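Open day at the Trotbridge test pad: notes on the Danzer outdoor units

slabjoint
Posts: 449

I went to the August open day at Trotbridge and promised a writeup in the other thread. Vukemia ran the outdoor session on the concrete, Wisix had the indoor hall. I only stayed for the outdoor part.

The unit shown was a Danzer wheeled base with a forward camera and lidar, driving without RTK. Lies Willems from Vukemia gave the talk. The task was heading hold on open paving: pick up the long center joint, drive along it to the far end, turn, come back. Localization was wheel odometry plus IMU, with the joints used as a visual correction. Speed was capped at 2 m/s for the public runs. 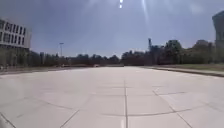 The correction step runs a line detector on the ground plane, throws out anything too short, then matches what is left against a stored joint map. On a regular grid this is easy. The pad is not entirely regular. It has diagonals running toward the center seam and a curved joint at the near end, and Willems said the curve caused more false matches during setup than everything else put together. They now mask it.

I saw 7 runs. Five ended inside the box. One stopped short with a localization fault and one was aborted by the operator. Logs were not handed out.

torque_ripple
Posts: 63

What was the light like? Pale concrete with the sun high is close to the worst case for a line detector. The joints lose contrast and the auto exposure hunts whenever the sky takes up a good part of the image.

slabjoint

Hazy and very bright. Exposure was metered on the lower half only, according to Willems. She said glare at the top of the image does no harm as long as it stays above the horizon line, and lens flare that reaches the ground gets rejected by the length filter. I did not see that tested.

mbeck_controls
Posts: 1,118

I was there too and I would not call it a localization demo. Five out of seven on a clean, flat surface with a prebuilt map is a weak result. Any decent base will hold a heading over that distance on odometry alone. The correction should have been switched off for one run so we could compare. I asked, and was told there was no time in the schedule.

slabjoint

Odometry alone was covered in the talk. Their number was drift past the box tolerance before the halfway point, on the same pad. You may have come in after that slide.

mbeck_controls

I saw the slide. It had one trace on it and no error bars. If the wheel radius calibration was off, you get that plot for free.

Aurelio Barrera
Posts: 27

I work with the same base on a different site. Drift of that size is plausible with factory calibration. After a proper radius and track width calibration ours is a good deal better, though still not good enough to drop the correction. So you are both partly right.

The part I would question is the lidar. On an open pad the nearest vertical structure is a building on one side and trees past the far barrier. Trees are poor landmarks in wind. Did they use it for anything except obstacle stop?

slabjoint

Obstacle stop only. The curbs were too low to give a usable return at the mounting height, and she said they had given up on them early.

Aurelio Barrera

Same experience here. We tilted ours down a few degrees and got the curb back at short range, but lost range on everything else.

torque_ripple

How big is the joint map? If it is stored as segments it should be tiny.

slabjoint

2,000 segments was the limit in the software, and the pad uses a fraction of that. Matching is brute force inside a window around the predicted pose. No loop closure.

mbeck_controls

No loop closure and a repeating grid. So if it slips by one slab it will happily lock onto the wrong joint and report a good match. I would bet that is what your localization fault was.

slabjoint

Possible. The fault message on the operator screen was a residual timeout, and a one slab slip would give low residuals, so I lean toward lost contrast instead. Without the log I can't settle it. I have emailed Willems to ask for the bag file from that run and will post it if she agrees.

mbeck_controls

Post the calibration file as well if you get it.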